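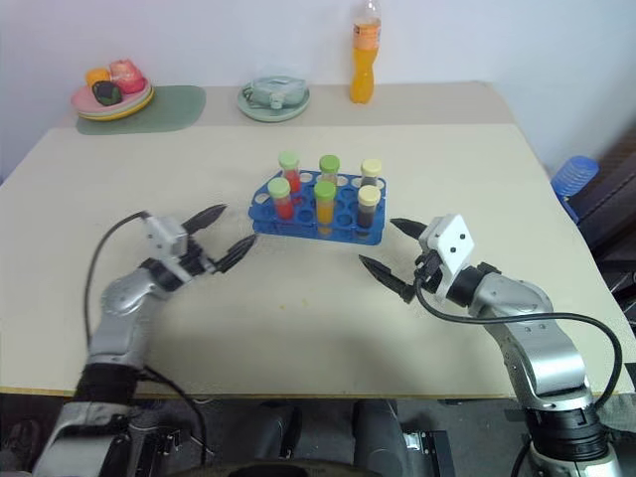 Andley is hiring teleoperators to teach two-armed robots hand tasks at our Lewis site. You sit at a leader rig, one handle for each arm, and drive the grippers through a job from start to finish while the system records your movements. Test tubes are what most new starters learn on. With the capped tubes in a blue rack between the two open grippers, you pick one, lift it clear and put it back in another hole without knocking its neighbours. Later tasks include plates, bottles and containers with lids.

You'll work shifts of five hours, with a break after each 21 minutes of recording. Pay is $880 a week, plus super. We have nine positions, starting in December.

You don't need a robotics background. We're looking for steady hands, patience with repetition and the sense to flag a bad run yourself – discarding it is part of the job. Gamers, lab technicians and sewing machinists have all done well at this. Training takes four days and is paid at the full rate.

To apply, send a résumé and a short note on your availability to Enda Breathnach, Room 311. Questions about the rig or the tasks can go to Renato Macapagal.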